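# 4. Before Anything Moves

I bought the wrong screws three times while building the bench at Skestard, and I'd like you to get through this chapter without doing the same. Chapter 3 left you with a drawing and a shopping list. By the end of this one you should have an arm bolted down, a cable route you won't hate in a month, and a table top marked out so you know which bits of it the tool can get to. We don't write a single line of code until chapter 5. Sorry! I know that's the fun part.

Skestard is the shared workshop I use in Ududthorpe. It has good heating, terrible parking and a floor that slopes towards the door, so the first job was getting the table level (coins under the feet for a while, then proper levelling feet, and please go straight to the proper feet). If you're building at home in a garage, put a spirit level on your floor before you decide where the frame goes. Mine was out by enough to make a marble roll, and I'd already carried everything in.

The project we follow through this book is called Betodow, and what it does is pick up small things and put them down somewhere else. That sounds very dull until you try it. You'll find that a flat round object on a board and a small glass one on bare paper want completely different approaches, and that the arm's elbow has opinions about both of them. We come back to elbows at the end of this chapter, with some sums.

Cover the table before you mark it. I use plain brown paper, pulled tight and taped underneath, and I change it when it gets too scruffy to read my pencil lines. It's cheap, it doesn't glare under the lights, and you can scribble all over it: reach limits, part numbers, the phone number of the place that sells the right screws. Bolt the base plate down through the paper, then check every bolt again after the first day of running.
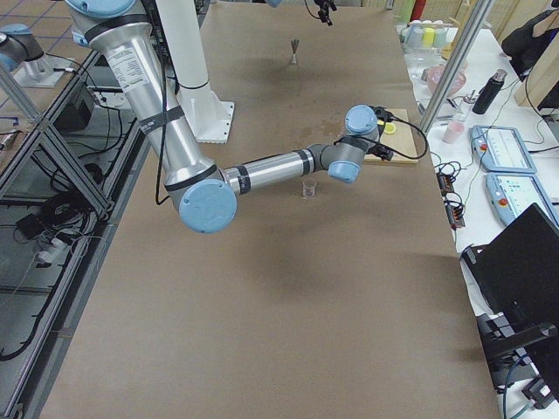 *Figure 4.1 The arm over its papered table, with the beaker and the wooden board laid out below. The teach pendants are on the white side table.*

Notice how low the elbow hangs in Figure 4.1. When I started I only ever watched the tool, as most people do, and the elbow is the part that knocks your glassware over. On my bench I keep 100 mm clear beneath it in every pose I save, and I put anything breakable where I can see it from my chair. You may want more than that to begin with.

Now, cables. Leave a proper loop at the wrist so the tool can turn without tugging, and follow the arm back towards the base with the rest. My first loop was far too mean and the connector pulled out on the second evening. Make it bigger than looks sensible, then turn the wrist slowly by hand control to both ends of its travel and watch the loop the whole time. Power leads go low down, away from the table, and I'd label both ends of every one of them now while you still remember what they are.

Keep the pendant within reach of wherever you'll be standing. I mean your hand on it, without a step or a stretch. Try it with your eyes shut. If you can't find the red button, move the pendant and have another go.

For all the work in this chapter we run at 30 per cent speed. You'll be tempted to push it up to 70 once the first few moves go well (I was), but wait until you've done the reach test in section 4.3, on your own bench, with your own table covering.

## 4.1 What you'll need

- The base plate and its bolts, plus a torque wrench
- Brown paper, enough to wrap under the table edge
- A soft pencil and a long steel rule
- Cable ties, the reusable sort
- A copy of the Cai worksheet from the back of the book

Cai is the little naming scheme I use for positions on the table, and it'll turn up in every chapter from now on. Each spot gets a letter for its row and a number for its column, counted from the corner nearest the base. Pencil the first row on before you read any further, and leave 30 mm between the row and the table edge.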